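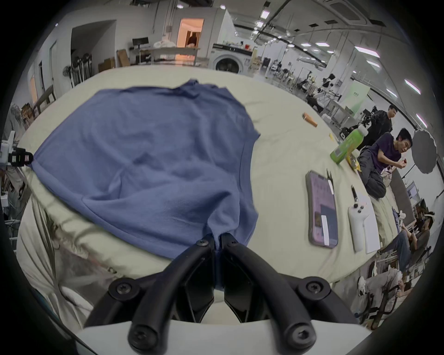
Die Beschaffungsplanung unseres Hauses für handgeführte Greifwerkzeuge liegt seit heute in der abgestimmten Fassung vor. Sie betrifft die Arbeitsplätze für Textilaufgaben am Standort Orkow und legt fest, welche Geräte im laufenden Haushaltsjahr bestellt werden und welche zurückgestellt sind. Maßgeblich ist dabei der Griff in weichen Stoff: Zwei gebogene schwarze Finger, mit Sechskantschrauben befestigt, fassen ein blaues T-Shirt an einer zusammengerafften Ecke. An dieser Stelle setzt unsere Bedarfsermittlung an. (1/8)

Beschafft werden 12 handgeführte Greifer, davon zwei als Reserve. Die Reservegeräte werden zentral verwaltet und nur gegen Rückgabe des defekten Geräts ausgegeben. Eine Aufteilung auf die einzelnen Arbeitsgruppen ist nicht vorgesehen. (2/8)

Greiferfinger gelten künftig als Verbrauchsmaterial. Sie werden aus dem laufenden Sachmitteltitel bezahlt, die Grundkörper hingegen aus dem Investitionstitel. Die bisherige gemeinsame Verbuchung hat im Januar zu Rückfragen der Innenrevision geführt und entfällt. (3/8)

Für die Textilaufgaben sind einige 200 Kleidungsstücke eingeplant, überwiegend T-Shirts, daneben Handtücher und Kissenbezüge. Gebrauchte Ware ist zulässig, sofern sie gewaschen angeliefert wird. Tischdecken werden gesondert ausgeschrieben - bitte keine Einzelbestellungen über die Sekretariate. (4/8)

Es liegen Angebote der Firmen Bosman und Parnden vor. Bosman bietet Greifer und Ersatzfinger als Paket an, Parnden nur die Grundkörper, bei kürzerer Lieferzeit. Die Vergabestelle hat beide Anbieter um eine getrennte Preisangabe für Finger, Schraubensätze und Versand gebeten. Bis zum Eingang der Antworten wird kein Zuschlag erteilt. (5/8)

Zurückgestellt sind zusätzliche fest montierte Roboterarme. Über sie wird gemeinsam mit den Kolleginnen und Kollegen in Fudthorpe entschieden, die denselben Bedarf angemeldet haben. Wartungsverträge für vorhandene Arme laufen unverändert weiter. (6/8)

Bedarfsmeldungen für Zubehör nimmt Eckhard Schwerdtfeger, Sachgebiet Geräteplanung, entgegen. Anzugeben sind Kostenstelle, Stückzahl und gewünschter Liefermonat. Meldungen ohne Kostenstelle werden zurückgesandt. Die Bearbeitung dauert in der Regel sieben Arbeitstage. (7/8)

Stand der Angaben: 20. Februar 2021. Änderungen an Stückzahlen oder Lieferterminen geben wir in diesem Thread bekannt. Die Bestellformulare stehen im internen Bereich unter »Geräte und Verbrauchsmaterial«; ältere Vordrucke werden nicht mehr angenommen. (8/8)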